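Equipment planning for household manipulation robots is the work of deciding what a kitchen or tabletop robot project needs to buy, in what order, and how the money is spread over the life of the equipment. It covers the arm and its gripper, the computers, the software, the objects to be handled, and the people who keep it all running. It is a surprisingly rich subject for something that so often ends up in a spreadsheet!

Background

Early plans in this field were mostly shopping lists. An arm was chosen, a table was found to bolt it to, and everything else was paid for out of whatever was left. Gripper fingers, spare cables and staff hours were the usual casualties. Later plans turned the order around and began with the tasks: which objects must be picked up, how far apart they sit, and how carefully they have to be held.

Simulation made this change much easier. A planner can place an arm model in a rendered room, fill the table with everyday things, and learn a great deal about reach and clearance before a purchase order is signed.
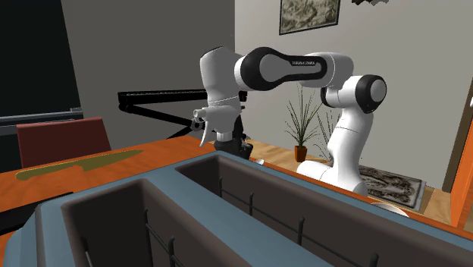
Can a simulated kitchen replace a physical trial when choosing an arm?
It can replace the early rounds, where reach, mounting height and table layout are being compared. Payload at full stretch, cable routing and noise still need a trial with the real machine, so most plans keep money aside for a short loan or rental.

The Wadbridge method

One of the better-known approaches is named after the Wadbridge workshop, where Atif Siddiqui set out a planning sheet for small labs. The sheet divides a project into a simulation stage and a hardware stage, and no hardware line may be filled in until the matching task has been run in simulation. Siddiqui was a keen believer in starting small – his first sheet fit on a single page and listed 12 tasks, all of them with common kitchen items.

The Azevedo revision added a column for replacement parts. It also asked that each object be rated for size, stiffness and grip area, a wonderfully practical idea that brought gripper choice to the front of the process.

Gripper selection

Two-finger grippers are the usual starting point, being simple to model and simple to repair. Thin objects are a good test of them. A utensil handle gives the fingers very little to hold, and a small error in angle at the grip becomes a large one at the far end. Plans therefore often list several sets of fingertips under one gripper.
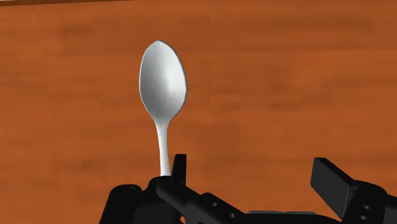

A white spoon held upright by a black gripper, simulated view.

Typical budget lines

The Beltudgate template, last revised June 29, 2025, uses these headings:

Arm, controller and mounting
Gripper and spare fingertips
Workstation and graphics hardware
Simulation software and room models
Test objects
Training and staff time
Reserve, set at 20 percent of the total

Onditz, a planning group that lends equipment to schools, uses the same headings but moves training to the top. Its loan pool holds 88 items, from table clamps to complete arms, and borrowers are asked to return their simulation files along with the hardware.

Timing

Orders are commonly placed in September, when new teaching budgets open. Delivery of the arm sets the pace for everything after it, and the waiting period is well suited to simulation work.

See also

Robot end effector
Life-cycle costing
Robot simulation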